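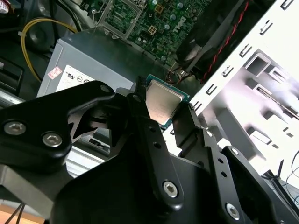
CPU out, lever up, Dell board.

3 May 2023

Quick one, dinner's on. The old Dell from the Potgieter clearout is finally open on my bench. Paid 50 bucks for it in February and it's been holding up a plant ever since. Plan is a small file box for the family pictures, all 3,274 of them, nothing fancy.

Processor stuff first. Hold it by the edges, line up the corner mark, let it drop in by its own weight. No pushing. Bracket down, then the lever. Still makes me nervous every time, that creak when the lever goes over, ugh.

Paste is the cheap Vivine tube. Will clean the old gunk off the heat spreader proper this weekend, want teh good wipes for that. Blue memory stick stays for now. Cables are a mess, zip ties on the list.

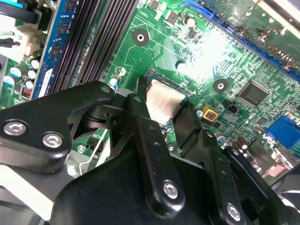
Siyabonga Steyn: Go easy on the paste, a pea is plenty. And check what memory the board will take before you buy more, I got stuck with two sticks that didnt fit mine.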